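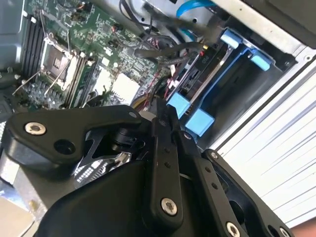
Figure 4. Inside of an open desktop tower, with the green motherboard.

4. Fitting extra memory

Read this section through before you start. It covers the Vadia desktop tower only. For the Vadia slimline model, see the separate leaflet.

Before you open the case

1. Save your work and shut the computer down from the Start menu. Do not use sleep mode.
2. Switch off at the wall and pull out the mains lead.
3. Unplug the monitor, keyboard, network cable and anything else on the back panel. If you are likely to forget where they went, put a bit of tape on each one and label it.
4. Hold the power button in for 2 seconds.
5. Lay the tower on its side on a firm table, with the removable panel facing up.

CAUTION: Never open the case with the mains lead connected, even if the computer is switched off.

CAUTION: Static can damage memory. Work on a hard floor, wear the wrist strap supplied in the kit, and clip it to bare metal on the case. Keep new modules in their bags until you need them.

Fitting the modules

6. Undo the thumbscrews at the rear, slide the side panel back and lift it away.
7. Find the memory slots. There are 4 of them, side by side. If a cable lies across them, move it gently aside without unplugging it.
8. Push back the clips at the ends of the slot you want to use.
9. Hold the module by its edges and line up the notch with the ridge in the slot. It will only go in one way round.
10. Press down evenly on both ends until the clips close. This takes more force than most people expect.

Note: Modules should be fitted in matching pairs. With one pair, use the second and fourth slots, counting from the processor. A mixed set will usually run at the speed of the slowest module.

Closing up and checking

11. Check that no screws or tools have been left in the case and that no cable is touching a fan.
12. Refit the panel and thumbscrews, stand the tower upright and reconnect the leads.
13. Switch on. The first start may take longer than usual, and the screen can stay blank for up to 40 seconds.
14. Open Settings, then System, then About, and read the figure next to Installed RAM.

If the figure is too low, shut down, repeat steps 2 to 6 and press each module home again. If the computer beeps and does not start, take out the new modules and try it with the old ones.

Memory bought from Clestcombe is covered for 36 months. Keep the receipt.

Section revised February 25, 2022. Corrections to Maricel Espiritu, Clestcombe service desk.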